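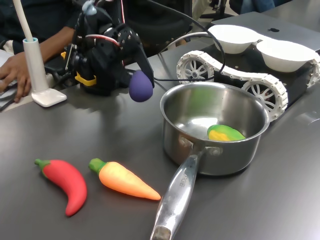 The Grevholm Food Complaint Kit keeps everything together when something you bought to eat seems off and you want to report it. Inside are 9 sealable sample bags, 25 numbered labels, a marker and a pad of complaint forms. The forms are plain white sheets, and they go fastest if you work at a table with one hand spread over the paper to hold it, like the hand on the sheet at the far left. Start with the shop, the batch number and the time you ate. We love how much people remember once those boxes are in front of them!

Wing-yan Tang redid the labels in April, so they now stick to cold packaging – a big step up from the old ones. Each bag has a write-on strip for the date and price, and the receipt sleeve fits even those long supermarket slips.
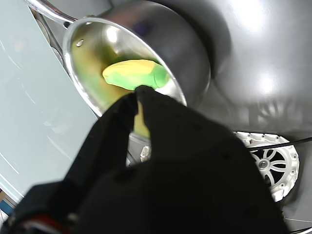 Should I freeze the leftover food?

Ask the office taking your complaint first, as freezing can affect some tests. Until you hear back, keep the food sealed in the fridge, in its own wrapper if you still have it.

Form refills come in pads of 200. Kit size: fits a kitchen drawer. Form wording by Soledad Sandoval.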